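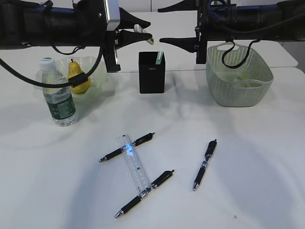 Zusov opens Lozano snack room, fruit and water out all day

FOR RELEASE IN APRIL

Zusov is pleased to announce the opening of the Lozano snack room, on the second floor of the old Surnura building. Pears, apples, water. Open to all tenants and their guests. No charge, no sign-up, no badge needed past the front desk.

The room replaces the two vending machines that stood by the elevators. Those are gone as of this month. Anyone with money stuck in the left-hand one should see the front desk, bring the slip.

"People kept asking for something that wasn't chips," said Perla Orozco, building services lead at Zusov. "So, fruit. Pears mostly, because that's what people took when we tried it out. We put white tables in because you can see a spill and you wipe it up. That was the whole design meeting."

What's in the room

White tables, white walls. Fruit comes in plastic bags and gets set out on the tables in the morning. Bottled water next to it. There are baskets for whatever doesn't fit, plus a sink, paper towels and a compost bin by the door. The compost bin is for cores and peels only. Please do not put bottles in it, we are already having this conversation.

Yellow pears are ready to eat. Green ones need a few days, leave them in the bag or take one back to your desk and wait. If a pear is soft at the stem it goes first, if it's soft all over it goes in the compost. Bananas may be added later in the spring depending on how the fruit fly situation goes.

Water bottles have screw caps. Put the cap back on when you walk away, even for a minute. Half-finished bottles left on the tables at closing time will be emptied and recycled, and no they can't be held at the desk.

Deliveries and restocking

Fruit and water are supplied by Zimeo, which already handles the coffee on floors one and three. Deliveries arrive at 7:30 in the morning through the loading door on the north side. The room is stocked by 8 and topped up again after lunch if it needs it. During the trial the room went through 93 pears and 61 bottles of water in the first week, and 91 pears in the week after that. Apples did not do as well. Orders have been ajusted.

"It is a small room and a simple order, which we like," said Sekar Osman, account manager at Zimeo. "The pears get picked out by hand at our end and bagged the night before. If a bag shows up with bruised fruit, tell the desk the same morning and we swap it. After that it's hard for us to do much about it."

Hours

Open 8 a.m. to 6 p.m. on working days. Closed on building holidays. The tables are wiped down at closing and everything left on them is put away or thrown out, including lunch containers. Label your things if you want them back, and even then the safest thing is to take them with you.

Can I hold a meeting in there? Short ones, sure. The room can't be reserved and the tables can't be moved into the hallway. Groups that want fruit and water for a meeting elsewhere in the building can ask the front desk for a bag to go, one day ahead if possible. Ask for the number of people, not the number of pears, the desk will work it out.

House rules, short version

Wash the fruit. There's a sink right there.
Caps on bottles.
Empty plastic bags go in the bag holder under the sink, they get used again for the compost run.
Bottles in the recycling, with the cap on.
Wipe your spot.
One or two pieces per person before noon please, after noon take what you like.

Allergies: the room is not nut-free at this time. Outside food is allowed and we can't check everything people bring in. Tenants with a serious allergy should talk to Perla Orozco before using the room so we can set something up on another floor.

Refillable bottles

We've had questions about why bottled water and not a filling station. Fair question. The plumbing on the second floor needs work before a station can go in and the work is planned for later in the year, no firm date yet. Untill then it's bottles. Tenants with their own bottles can use the filling tap on the first floor next to the mail room. The sink in the snack room is fine for washing fruit but the faucet is too low for anything tall.

Opening morning

Tenants are invited to stop by on opening morning from 9 to 11. Pears, water, and a tray of cheese from Zimeo while it lasts. Perla Orozco will be there to take suggestions and there will be a paper pad on the table for anyone who'd rather write it down. Suggestions already recieved: grapes, a knife (under review), softer chairs, a clock that works.

About Zusov

Zusov manages office and workshop space for small companies. The Surnura building has three floors with a mix of offices, studios and workrooms. Leasing questions go to the main office, not the snack room staff.

About Zimeo

Zimeo delivers fruit, coffee and water to workplaces. Morning routes only.

Press and tenant contact

Perla Orozco, building services, Zusov. Front desk, Surnura building, first floor, 8 a.m. to 5 p.m. Visits to the room for local press can be set up through the desk, mornings are better.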